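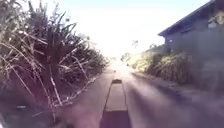 Hamisi Laizer wrote to the course forum that a path robot should be judged by the worst ten meters of its route, and the price list should be read only after that. I put his remark at the start of the handout because our session on the Skukside is built on it.

Session notes: Reviewing an outdoor path robot before purchase
Product under review: Skukside, sold by Oramier
Version of 9/16/21

1. What is on offer

Oramier sells the Skukside as a kit with service. The buyer receives the robot, the charging dock, the Pinix route software and one visit by a technician for the first mapping. The purchase price is 3000 euros. The second choice is a rental for one season at 1470 euros, with repairs included but without the dock. Students often compare only these two sums. Please compare also what happens in the second year, when the software license of 153 euros must be paid by the owner. In the rental this license is included.

2. The task we suppose

We take a small residential district with paved walking paths. The robot has to travel a fixed path, record the state of the surface and return to the dock. It does not carry goods. It meets pedestrians, so its speed must be low, and the operator must be able to stop it from a distance.

3. Points to examine

Light. Low sun straight ahead is the most difficult condition for a forward camera. The far end of a path becomes almost white, and small objects on the ground lose their shape. On the picture there is a tiny dark thing ahead of the robot, and I can not say what it is. Ask the seller what the software does in such a case: does it slow down, does it stop, or does it continue until the object is larger? In the Oramier manual the answer is "reduced speed", but the value of the reduced speed is not given.

Edges. A kerb on one side and tall plants on the other side are two different problems. The kerb has a stable line and can be mapped once. Plants grow and lean over the path. A map made in March will not be correct for the whole season, so the contract should say how a new mapping is ordered and who pays for it.

Shadow. A broad shadow on asphalt may be read as a hole or as a change of surface. Régis Delaunay will show in the practical hour how the threshold is set in Pinix. Please bring the printed table of settings.

4. Comparison with the Royer

The Royer is wider and heavier, and its sensors sit higher. It is better on broken pavement. On a narrow path with bushes it needs more room for turning, and for this reason Blandine Tanguy gave it the lower mark in her review. Chiến Từ did not agree with the mark. Both texts are in the reader, and you should read both.

5. Work for the next session

Write one page, as an advice to a buyer who has one path and one person for supervision. Say if you would buy or rent. Name 3 tests which you would request before the signature, and describe for each of them what result you would accept. A test without a limit will not be counted.

Send the page to Benoît Brunet as a text file. Questions on the rental contract can also go to him, he has the full version with the annexes.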